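Kaltelau abre su fase de pruebas y yo ya estoy dentro

Pues sí, me he apuntado. Llevaba desde diciembre leyendo el grupo de Kaltelau sin decir ni mu, y hoy, 7 de abril de 2019, han abierto por fin la red de pruebas al público. Para quien no lo siga: es un registro compartido para pequeños productores de café, que anotan cada lote en una cadena de bloques y cobran con un token que se llama Torard. La idea me gusta desde el primer día, ¡qué le voy a hacer!

Los números de la primera mañana no están nada mal. Según el canal del proyecto, se crearon 1019 monederos y se registraron 2082 operaciones de prueba, con 92 nodos conectados. Yo hice las mías desde el portátil viejo y tardé más en encontrar la contraseña que en mandar los tokens (eso sí, el menú en español sigue a medias y hay botones que te saltan al inglés).
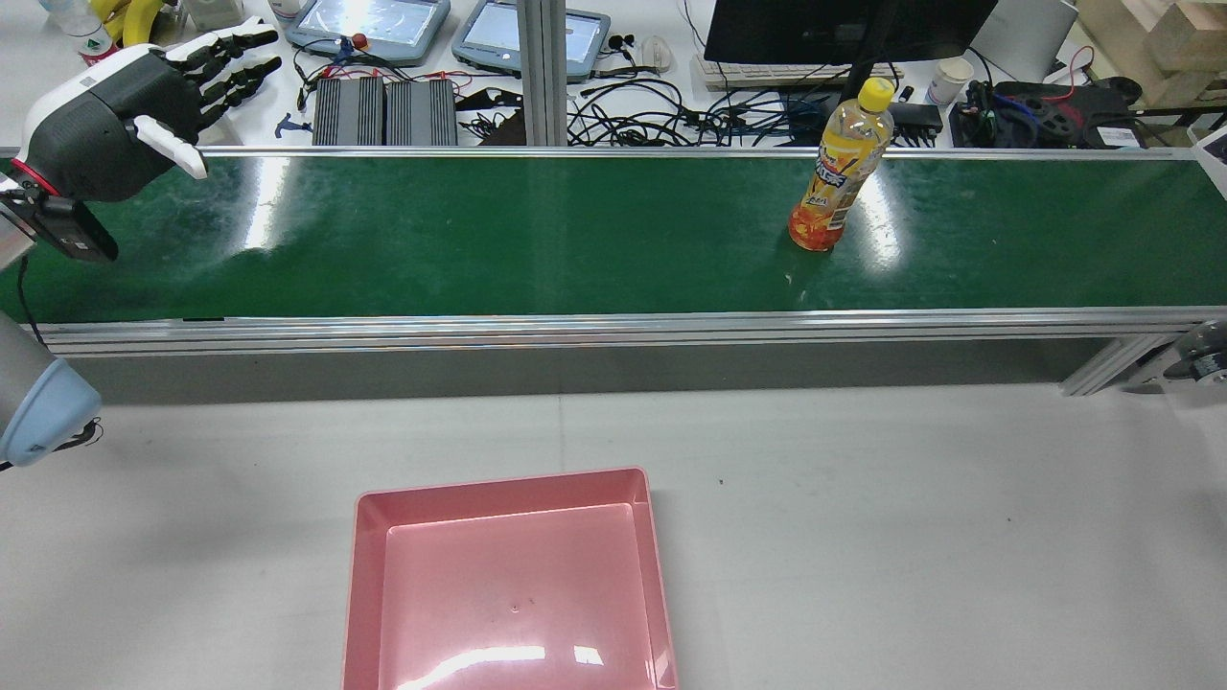 Zeeshan Ghumman escribió en el grupo que todo muy bonito, pero que sin una auditoría publicada no piensa meter ni un céntimo cuando llegue la venta de verdad. Y le doy la razón en parte - el código está abierto desde hace semanas, pero la revisión externa, que lleva una firma llamada Birnton, todavía no tiene fecha.

Marisol Yupanqui, que coordina el equipo, contestó bastante rápido. Dice que la venta no arranca hasta que el informe se pueda leer entero, y que el tope por persona se queda en 500 Torard para que no se lo lleven todo cuatro grandes. Me pareció una respuesta clara, de las que se agradecen en este mundillo.

También hay novedades con Arboleda, la cooperativa que va a probar el sistema con lotes reales. Fidelina Marulanda contó en la charla de esta tarde que empezarán con una sola finca y que quieren ver cómo va la aplicación con mala cobertura.

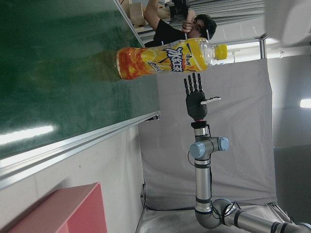

Botella de té helado con tapón amarillo y, detrás, una pizarra verde.

Los tokens de prueba se piden en la web del proyecto, con un correo y poco más. Yo seguiré trasteando esta semana y, si se me cuelga algo, lo cuento por aquí.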